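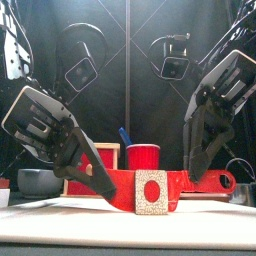
이 사이트는 방문 통계를 위해 쿠키를 사용합니다. 계속 이용하시면 동의하신 것으로 간주합니다. [동의] [설정]

발표 노트: 만족도 점수를 어디까지 믿을까
2026년 10월 10일 발표분. 말할 때 쓰려고 적은 것이라 문장이 거칩니다. 슬라이드는 따로 올리지 않습니다.

[시작]

인사는 짧게. 바로 질문 하나 던지고 들어간다. 최근 한 달 안에 만족도 조사에 답해 보신 분? 손 들게 하고 잠깐 기다린다. 그중에서 문항을 끝까지 읽고 답하신 분? 아마 손이 많이 내려갈 것이다. 안 내려가면 그냥 넘어간다. 억지로 웃기려고 하지 말 것.

오늘 할 얘기는 단순하다. 서비스 만족도 점수라는 게 있고, 우리 업계는 그걸 가지고 예산을 나누고 사람을 평가한다. 그런데 그 점수가 무엇을 재고 있는지 물어보면 답이 흐려진다. 나는 이 일을 꽤 오래 했고, 점수를 만드는 쪽에도 있었고 받아 보는 쪽에도 있었다. 양쪽 다에서 비슷한 의심이 들었다.

미리 말해 둘 것. 조사를 하지 말자는 발표로 듣고 가시는 분이 매번 있다. 나는 내년에도 조사를 돌릴 것이다. 다만 보고서 첫 장에 큰 글씨로 박히는 숫자에 대해서는 지금보다 훨씬 인색해져야 한다고 본다.

[슬라이드 2: Mrema 보고서 표지]

Mrema는 도서관이나 체육시설 예약에 쓰는 앱이다. 재작년에 운영사에서 이용자 만족도 조사를 맡겼고, 응답이 2,013건 들어왔다. 평균이 아주 좋게 나왔다. 보도자료도 나갔고 담당 부서는 연말에 칭찬을 받았다.

내가 그 보고서를 받아서 처음 한 일은 평균을 손으로 가린 것이다. 여러분께도 권한다. 평균을 가리고 나머지를 읽으면 보고서가 꽤 다르게 보인다. 응답자가 언제 링크를 받았는지가 부록 뒤쪽에 있었다. 예약이 완료된 직후 화면이었다. 그러니까 예약에 성공한 사람만 설문을 봤다.

여기서 멈추고 청중 반응을 본다. 이 대목은 설명을 덧붙이지 않아도 대부분 알아듣는다.

예약하다가 포기한 사람, 로그인에서 막힌 사람, 가족에게 대신 해 달라고 한 사람은 한 명도 그 숫자에 들어갈 길이 없었다. 응답 수가 많다는 건 이 문제에 아무 도움이 안 된다. 같은 방식으로 열 배를 모아도 같은 사람들이 열 배 들어올 뿐이다.

담당자에게 물었더니 설문을 띄울 자리가 그 화면밖에 없었다고 했다. 이해는 간다. 개발 일정도 있고, 실패한 화면에 설문을 띄우면 욕을 먹는다. 그래도 그러면 보고서 제목이 달라졌어야 한다. '예약을 마친 이용자의 만족도'라고 쓰면 된다. 그 한 줄을 넣자고 회의에서 말했는데 제목이 길다는 이유로 빠졌다.

[슬라이드 3: 문항]

문항 얘기. 여기서 시간을 너무 쓰지 말 것. 지난번에 여기서 늘어져서 뒤를 다 날렸다.

"전반적으로 얼마나 만족하십니까." 이 문항을 좋아하는 분들이 계신데 나는 잘 모르겠다. '전반적으로'라는 말을 응답자가 어떻게 받아들이는지 물어본 적이 있는가. Skakura에서 창구 이용자 면접을 할 때 물어봤다. 어떤 분은 건물이 깨끗했다고 했고 어떤 분은 직원이 친절했다고 했고, 한 분은 주차가 쉬웠다고 했다. 서류 처리가 제대로 됐는지를 떠올린 분은 면접 내내 드물었다. 그 창구의 존재 이유가 서류 처리인데도.

이분들이 틀린 답을 한 건 아니다. 물어본 쪽에서 아무거나 떠올려도 되게 물었다.

척도도 마찬가지. 0부터 10까지 주면 9를 찍는 사람과 8을 찍는 사람의 차이를 분석하고 싶어진다. 나도 했다. 그래프를 그려 놓으면 정말 뭐가 있어 보인다. 그런데 같은 사람에게 2주 뒤에 똑같이 물으면 그 정도는 그냥 움직인다. 날씨 얘기를 하시는 분들도 있는데 거기까지는 안 가겠다. 그쪽 연구도 내가 보기엔 좀 과장이 있다.

[슬라이드 4: 분기별 꺾은선]

Jera 사례. 생활용품 구독 서비스이고, 분기마다 고객에게 점수를 물었다. 4월에 점수가 눈에 띄게 올랐다. 내부에서는 배송 상자를 바꾼 덕이라고 결론을 냈고 발표 자료까지 만들어 놓았다.

알고 보니 같은 달에 설문 발송 방식이 문자에서 이메일로 바뀌어 있었다. 이메일을 열어 보는 고객과 문자에 답하는 고객은 나이도 다르고 구독 기간도 다르다. 상자 때문일 수도 있다. 나는 상자 효과가 없다고 말하는 게 아니고, 이 자료로는 알 방법이 없다고 말하는 것이다. 이 두 가지를 구분 못 하는 회의에 여러 번 앉아 있었다.

질문 나오면: 보정하면 되지 않느냐고 할 것이다. 나이는 보정할 수 있다. 설문에 답하는 성격이라는 것은 보정표에 없다. 이렇게만 답하고 넘어간다.

[슬라이드 5: Zastbridge 방식]

공평하게 잘한 사례도 하나. Zastbridge는 조사 대행사인데, 내가 거기서 일할 때 Oluf Þrastardóttir가 팀을 맡고 있었다. 보고서 초안을 가져가면 맨 먼저 "답 안 한 사람은 누구냐"고 물었다. 답을 못 하면 초안이 돌아왔다. 당시에는 귀찮았다.

그 팀에서 하던 방식은 별것 없다. 설문을 2,000명에게 보냈으면 답하지 않은 사람 중 일부를 골라 전화를 건다. 몇 명이라도 건다. 질문은 두세 개로 줄인다. 전화로 들은 얘기가 설문 결과와 비슷하면 조금 안심하고, 다르면 보고서에 다르다고 적는다. 적는 게 어렵다. 돈을 낸 쪽이 좋아하지 않는다.

고객사 한 곳은 이 절을 빼 달라고 했고 우리는 안 뺐고 다음 해 계약은 없었다. 그러니 이 방식이 사업에 좋다고는 말 못 하겠다. 나는 이 방법도 다 믿지는 않는다. 전화를 받아 주는 사람도 결국 어떤 종류의 사람이다.

[슬라이드 6: 표본 크기]

"표본이 1,000명이니 믿을 만합니다." 이 문장을 제안서에서 보면 나는 그 뒤를 더 꼼꼼히 읽는다. 오차범위라는 건 무작위로 뽑았을 때 하는 얘기다. 앱 알림을 눌러 준 사람들은 무작위로 뽑힌 적이 없다. 그런데 표 밑에는 오차범위가 소수점까지 적혀 있다. 계산은 맞게 했을 것이다. 그 계산을 왜 거기 갖다 붙였는지는 작성자도 잘 모를 때가 많다. 예전 보고서 양식에 있으니까 채운다.

(시간 남으면) 양식 얘기 조금 더. 우리 부서 양식에는 '시사점' 칸이 있고 비워 두면 반려된다. 그러니 시사점이 없는 해에도 시사점이 나온다. 나도 지어내다시피 한 적이 있다. "직원 친절 교육 강화 필요." 이 문장을 안 써 본 분이 여기 계실지 모르겠다.

[슬라이드 7: 점수가 목표가 될 때]

점수를 인사평가에 넣는 순간 현장에서 무슨 일이 생기는지는 다들 아신다. "문자 가면 매우 만족으로 부탁드립니다." 나도 지난달에 들었다. 부탁하신 기사님은 친절하셨고 나는 만점을 드렸다. 그분 잘못이 아니다. 다만 그 회사 본사 어딘가에서 그 만점이 들어간 그래프를 놓고 진지하게 토론하고 있을 것이다.

이걸 막겠다고 응답 요청 멘트를 금지하는 회사도 있다. 효과가 있는지는 모르겠다. 금지 이후 점수가 떨어졌다는 자료를 본 적은 있는데, 그 자료도 같은 설문으로 만든 것이었다.

[슬라이드 8: 그럼 뭘 하나]

이 슬라이드는 사실 넣기 싫었다. 주최 측에서 대안을 꼭 넣어 달라고 했다.

내가 지금 하는 것만 말한다. 보고서 첫 장에서 평균을 뺐다. 대신 누구에게 언제 어떻게 물었는지를 적는다. 윗분들이 첫 장만 보니까 첫 장에 적는다. 주관식 답은 요약본을 안 만들고 원문을 한 묶음 그대로 붙인다. 불만 전화 기록과 환불 기록을 옆에 놓는다. 점수는 높은데 환불이 늘었다면 나는 환불 쪽을 먼저 본다.

전년 대비 화살표는 아직 못 뺐다. 빼자고 두 번 올렸다가 두 번 다 돌아왔다. 올해 또 올린다.

[질의응답 메모]

- 인공지능으로 주관식 분석하면 되지 않느냐: 써 봤다. 빠르다. '보통이에요'를 긍정으로 분류한 묶음이 있어서 결국 사람이 다시 읽었다. 더 나아졌을 수 있으니 단정하지 말 것.
- 공공기관은 의무 조사라 어쩔 수 없다: 맞다. 의무 문항은 그대로 두고 부록을 솔직하게 쓰는 정도는 가능하다.
- 해외 사례: 잘 모른다고 할 것. 아는 척하지 말 것.
- Mrema 점수 원자료 달라는 요청이 또 나오면 운영사에 문의하라고 안내.

분류: 업무노트 > 발표 | 태그: 만족도조사, 설문설계, 무응답, 보고서

댓글 4

느린수요일
현장에서 들었습니다. 평균 가리고 읽기, 월요일에 바로 해 봤는데 저희 보고서는 평균을 가리니 남는 게 거의 없더군요.

통계밥
취지는 알겠는데 무작위 표본이 아니면 오차범위를 아예 쓰지 말라는 건 좀 과합니다. 참고치로 적고 단서를 다는 경우도 많아요. 단서를 안 읽는 건 읽는 쪽 문제죠.

글쓴이
통계밥 님, 단서가 제대로 달려 있으면 저도 불만 없습니다. 제가 본 것들은 표 밑에 오차범위만 있고 단서가 없었습니다.

ㅎㅈ
친절 교육 강화 필요... 작년에 제가 쓴 문장이네요. 슬라이드는 정말 안 올려 주시나요? 8번만이라도 부탁드립니다.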